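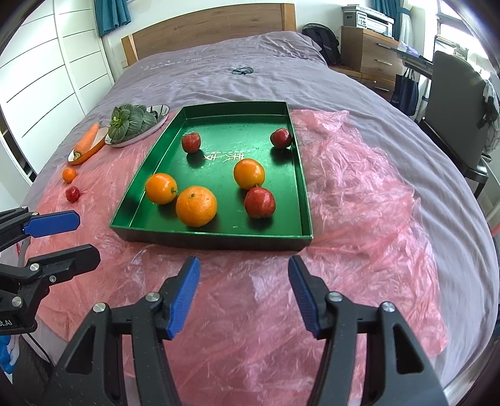 Apples and oranges on a green tray.

Filed under: Kitchen > Storing Food

How to keep apples and oranges through the winter

A box of fruit bought in November can last well into the new year if it is sorted and stored with a little care. Most of what gets thrown away at home was bruised when it went in, or was kept too warm. You do not need a cellar. A cold spare room, a porch or a dry shed will do for apples, and the bottom of the fridge will do for oranges.

What you need

Shallow cardboard or wooden boxes
Newspaper or plain paper
A cheap thermometer
A breathable bag for the oranges (net or cotton)
A soft, dry cloth

Step 1. Sort the fruit

Tip the fruit out gently onto something soft, such as a folded blanket. Pick up each piece and turn it over under a good light. Look for bruises, soft patches, splits in the skin and small brown holes. Check the stalk end of the apples, where rot often starts.

Make two groups. Sound fruit goes into storage. Anything marked goes in the fruit bowl to be eaten first, or straight into a pan. Apples with a missing stalk are fine to eat but keep less well, so put them with the marked ones.

Do not wash any of it. Wipe off loose dirt with the dry cloth and leave it at that. Rinse each piece when you come to eat it.

Step 2. Wrap the apples

Tear the newspaper into squares big enough to go round an apple with a twist at the top. Wrap each one loosely. The paper stops a bad apple from spoiling the one beside it. Set them in the box in a single layer, stalks up. If you are short of boxes you can go to two layers with a sheet of card between.

Keep different varieties apart and write the name on the box. Thick-skinned late apples keep longest. Early ones go woolly within weeks whatever you do, so there is no point in wrapping them.

I get mine from the farm shop at Grunthorpe, where the late apples are sold by the box. One box gave me 48 apples last year, and 45 of them were good enough to store.

Step 3. Store the oranges separately

Apples give off a gas that makes other fruit ripen and spoil faster. In a bowl that will be emptied in a few days this hardly matters. For long keeping, put them in different places.

Oranges like it cool, with air moving round them. Put them in the net bag in the bottom drawer of the fridge. A sealed plastic bag traps damp and brings on mould. They should last several weeks. On the worktop, allow a week or so, less if the kitchen is warm.

Step 4. Find the right spot for the boxes

Apples do best at a few degrees above freezing. Leave the thermometer in the spot overnight before you move anything in. If frost is forecast, throw an old blanket over the boxes — take it off again when the weather turns milder.

Keep them away from onions, potatoes and paint tins. Apples pick up smells easily. In a shed, stand the boxes on a shelf and check for mice.

Step 5. Check every week

Go through the boxes once a week and take out anything soft. You can usually smell a bad one before you find it. Replace any damp paper.

If several start to go at once, stew them. Peel, core and chop, add a splash of water and cook with the lid on for 20 minutes. The stewed apple freezes well in small tubs.

Related guides
Storing potatoes in sacks
How to dry apple rings in a low oven
Seville orange marmalade for beginners
Freezing stewed fruit
Which squashes keep until spring?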